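Ticket 405: snack packs do not sit flat in compartment tray
Site: Lorkdale, staff kitchen
Raised by: Beatriz Magalhães
Assigned to: Zbigniew Urbańczyk
Status: open, awaiting replacement part

Reported fault
Packs stocked in the translucent Irka tray ride up against the dividers and slide out when the tray is moved. First noted in November after the snack order was changed to the larger pack. The tray is on the white table.

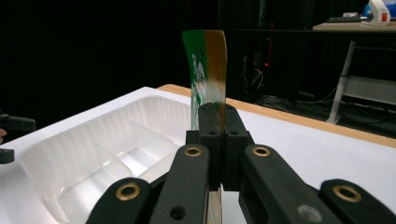

Can the dividers be taken out to make one long compartment?
They are moulded into the tray and have to stay. Cutting them leaves a sharp edge and the side walls lose stiffness.

Checks made
1. Tray emptied, washed and left to drain for 30 minutes. No cracks found in the walls or base.
2. Tray set down on the white table with one pack in the end compartment, the green end with the Chinese characters uppermost. Pushed by hand along the table. Pack stayed in.
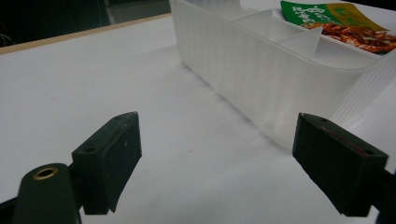 3. Same test with every compartment filled. Packs at the divider end lifted and one fell out.
4. Packs turned on edge. Better, but the label is hidden and Graça Frade needs it readable for the allergen check (peanut).
5. One pack laid flat on the table, food photograph up, and measured along its long side. It is 6 mm longer than the compartment.

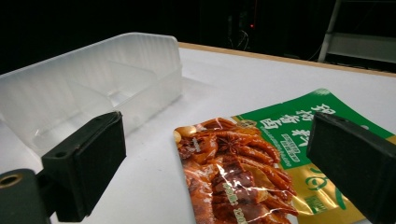 Cause
Pack length. The tray was bought for the old size and is not faulty.

Action
Wider tray requested from Marinho, quoted at 48 hours. Until it arrives, fill the end compartment only and keep the remaining packs in the cupboard. Rosário Paiva to confirm delivery and close the ticket.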